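Shop Rules for Sharing a Bench With a Robot Arm

I've been running arms at a bench for long enough now to have pinched my own thumb twice and knocked a full mug of coffee into a power supply once (Friday afternoon, of course). What follows is the list I hand to anyone who comes to work with me. Some of it comes from the safety standards, some from the manual, and a fair bit from me being dumb. If your shop has its own rules, follow those first and treat mine as extras.

1. Read the risk assessment before you touch anything

Yes, it's dull. Read it anyway! The one at our Woltdale shop was written for an older arm, and for a whole month we were working with a stop button listed on the wrong wall. The standards folks want the assessment redone whenever the tool, the task or the layout changes, and a new set of fingers counts as a new tool. Write the month on the first page so people know which version they're holding.

2. Know where the stop is with your eyes closed

I mean it, close your eyes and reach. If your hand lands on a stapler, move the stapler. One stop goes where the operator sits and another goes where a second person would be standing. Press both at the start of the day and check that everything goes quiet, and don't skip the second one just because the first one worked.

3. Tape the floor

Park the arm at full stretch, mark that, then add your margin. We had a Rustby bench that looked roomy until I ran a tape along it and found 406 mm between the elbow at its widest and the back of a shelf. That's a nasty place to stand. The shelf moved that same evening. Cheap vinyl floor tape is fine, by the way, but it lifts at the corners if the carpet is dusty, so vacuum first and press it down with something hard (I use the back of a spoon).

4. Slow first, then slower

Any new program gets its first run at the lowest speed setting, with a hand on the stop. I know people who go straight to full speed because "it's only a small change." Small changes are how I lost the coffee. Once it has run clean all the way through, bring it up a step at a time and watch the whole cycle at every step.

5. Mind your cables

Every loop of cable is a thing waiting to catch on another thing. Move each joint by hand, or jog it gently, and watch where the slack goes. You want enough for the full reach and not much more. Look for shiny spots on the jacket, which mean it's rubbing somewhere. I keep a log by the bench and swap the wrist cable on our Huttunen arm every 200 hours, whether it looks worn or not. At 1,457 hours on the clock it's still on its original joints, so I must be doing something right.

6. Pick soft things to practice on

This is my favorite one, and the one visitors always smile at. Glass jars and full cans can wait. Start with a stuffed toy, a sponge, a rolled sock, anything that squashes. You can be clumsy with the grip and all you've hurt is the fluff! A few habits that go with it:

Keep the table almost bare. One toy and one dish is plenty for a morning.

Come down from above with the fingers already curled a little, and stop before you squeeze.

Check long fur for stray threads around the screws and joints after each session. A soft toothbrush gets most of it out, and tweezers get the rest. Power off first, please.

Give the toy a shake outdoors once in a while. Lint travels. 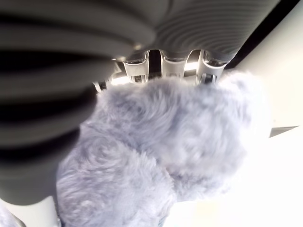
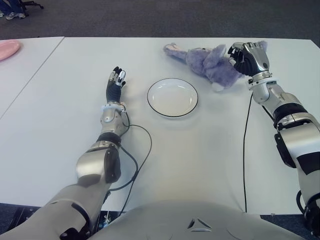 7. Keep people out of the reach, feet included

Everybody remembers hands and heads. Feet and rolling chairs are the ones that creep in, especially when you're leaning forward to see what the fingers are up to. Push your chair back before you start a run, and leave it there until the arm is parked. Hair tied up, sleeves rolled, lanyards off. I wore a lanyard for years and I shudder thinking about it.

8. Watch the squeeze

Set the grip force as low as will hold the thing, then leave it. I test ours against a cheap luggage scale from Stusgate, hooked to a foam block, and I write down the number that starts to dent the foam. It won't satisfy an inspector, and for anything near a person you need a proper force gauge and the limits in the standard, but for everyday checks it tells me if something has drifted.

9. Write it down while you remember it

Near misses too, even the silly ones. Our notebook has 76 entries in it and most of them are a single line, like "cable snagged on drawer knob, knob removed." Read back through it in February when things are slow. You'll spot the same drawer, the same corner and the same hurry before lunch, and you can go fix them with a screwdriver.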